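The Long Throw Comes Home to Zustimano

By Rungnapa Yimyam

There is a towel hanging on the fence at the north corner of the Zustimano ground, and if you want to understand what has happened to this football club over the past two seasons, you could do worse than start with the towel. It is an ordinary blue bath towel, a bit thin in the middle. It belongs to Braulio Camacho, and it is there so that he can dry the ball before he throws it in.

Camacho is a right back, thirty-one years old, with the shoulders of a man who grew up loading trucks for his uncle. When Zustimano win a throw anywhere in the last third of the field, the whole ground gets to its feet. The two center halves come jogging up, the visiting goalkeeper starts waving his arms at people, and the old fellows behind the goal begin a low hum that rises as he takes his run. Then the ball comes in flat and hard, like something kicked, and for a few seconds anything can happen.

A good deal has. Zustimano scored 16 goals from throw-ins last season, in a league where most clubs would be pleased to get two or three. They went up as champions, and now everybody in the division above is trying to work out what to do about it.

"People used to laugh," says Da-eun Wang, the head coach. "My own mother laughed. She said, that is not football, that is basketball with extra steps." Wang laughs too when she tells it, and pours me more tea, and then spends the better part of an hour drawing arrows on the back of a parking receipt to show me where the second runner goes.

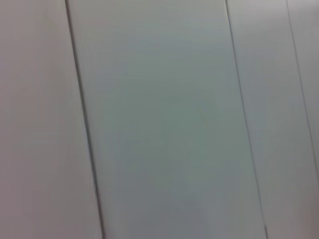
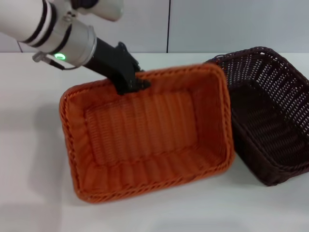 She came to the idea by way of being broke. Her first coaching job was at Brurnska, a tiny club up the valley with a sloping field and a budget that barely covered the laundry. They couldn't buy a striker and they couldn't keep the ball for more than four passes, but they did have a teenage winger who could throw it a very long way. Wang started keeping notes. By the time she left she had a shoebox of them, 409 throws in all, each one on its own index card with a little sketch of who stood where and what came of it.

I asked to see the shoebox, naturally, and she let me hold it, although not for long.

The cards taught her that the first header hardly matters. Defenders are big and they usually win it. What matters is where the ball drops afterward, and whether you have somebody waiting there who isn't afraid of getting a knee in the ribs. At Zustimano that somebody is Mi-kyung Won, the assistant coach's great project, if you ask the assistant coach, or simply a natural pest, if you ask the players. Won runs the set-piece sessions these days, having hung up her own boots after a long career in midfield, and she drills the second ball until the light goes. There is a great deal of shouting, most of it cheerful.

Not everyone loves it. After the Reltow game in November, when Zustimano won with two scrappy goals from almost the same blade of grass, the Reltow manager, Hwa-young Um, told the local radio that she had seen better football in a supermarket car park. The line went round town by suppertime. Somebody had it printed on a scarf.

Um was in a gentler mood when I called her. "I was cross, and I was cold," she said. "And we had practiced defending it all week, which made it worse." She has since put in a long-throw routine of her own, and she'd be grateful if I didn't say much about how it's going.

The crowd has had its say in the plainest way. Zustimano used to be happy with a gate of 3000 on a good afternoon. The last home match drew 3751, with children sitting on the grass bank and a line for the pies that went all the way past the turnstiles. I stood in that line and missed a goal, and I'm told it was a fine one, from open play of all things.

Next up is the trip to Zaidi on 10/6/26, and there is a wrinkle. The advertising boards at Zaidi stand close to the touchline, which leaves a thrower very little run-up, and the talk in the tea bar is that they've been nudged in closer over the summer. Camacho has heard the talk. He has been practicing off three steps, then two, out by the north corner after the others have gone in.

I watched him for a while on my last evening. He'd dry the ball, take his two steps, let fly, and walk after it, grumbling a little, with the towel over his shoulder. The throws were falling short of the near post. He said he'd give it until dark and then try again in the morning.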